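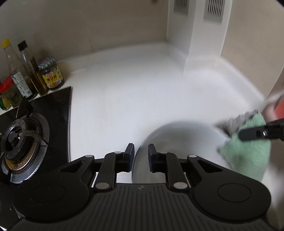

Rugby Laundry Tips, and Which Ones to Ignore

February 22, 2024

Every preseason the same list of tricks for washing rugby kit goes around our club, and every preseason someone ruins a jersey with it. I have washed for the Mamlow second team long enough to have tried most of them. My view is that half do nothing and a couple do harm.

Soaking in vinegar. People swear by a bucket of white vinegar for the smell. It helps a little on shirts that have sat in a bag overnight. It does very little for shirts that have sat there since the last away game, and I'd want to see the person who says otherwise put their nose in the collar. A cup in the rinse is plenty. Never mix it with bleach, which should be nowhere near team colors anyway.

Grass stains. The advice is usually toothpaste. I tried it on three pairs of white shorts and got minty shorts with green knees of grass where they had been before. Liquid laundry soap worked in with an old nailbrush and left for 30 minutes did better. It won't shift everything. White shorts are a bad idea and the people who choose them don't wash them.

Mud. Let it dry. I fought this one for years and I was wrong. Wet mud rubbed with a cloth goes deeper into the weave, while dry mud knocks off against an outside wall. Do the socks inside out afterward, and check the toes, where there will be more of it.

Blood. Cold water, as soon as you can get to it. Hot water sets it. There are people who will tell you about meat tenderizer, and maybe it works, but I've never had a stain that cold water and soap couldn't fade enough to play in.

Hot washes. Somebody always wants to run the whole bag at 140 degrees to "kill everything." What it killed for us was the numbers. We had 18 jerseys from Feletti with the heat-pressed kind, and after one hot cycle the corners lifted on most of them. Warm is fine, cold is better for printed kit. Turn the shirts inside out and zip up anything with a zipper, or it will chew the shirt next to it.

Fabric softener. Leave it out. It coats the fabric, and the shirt then holds on to sweat smell. The scented beads are the same idea at a higher price, as far as I can tell. Mairéad Ó Flaithearta, who did the first team's wash before me, disagrees and says her shirts always smelled lovely. They did, until kickoff.

Boots. Do not put them in the washing machine. Do not put them on a radiator either. Pull out the insoles, stuff the boots with newspaper, and change the paper once before bed. The trick with rice is a waste of rice. The trick with the freezer, supposed to kill odor, left me with cold boots that smelled the same once they warmed up. Baking soda shaken in and tipped out the next day is cheap and does something, though I wouldn't call it a cure.

Mouthguards. Cool water and a soft toothbrush. Boiling water will bend one out of shape, and then you are paying for another. A case with holes in it beats a sealed one. I paid extra for a Gistbridge cleaning tub that buzzes, and I can't tell the difference between that and the toothbrush.

Scrum caps and shoulder pads. By hand, in the sink, then squeezed in a towel. The dryer cracks the foam — I lost two caps in one July learning that.

The dryer in general. Hang jerseys if you have the room. If you don't, use the lowest heat and take them out slightly damp. Sprays that promise to save you the wash altogether are perfume. They will get a bag home in the car with the windows up, and after that you still have to do the laundry.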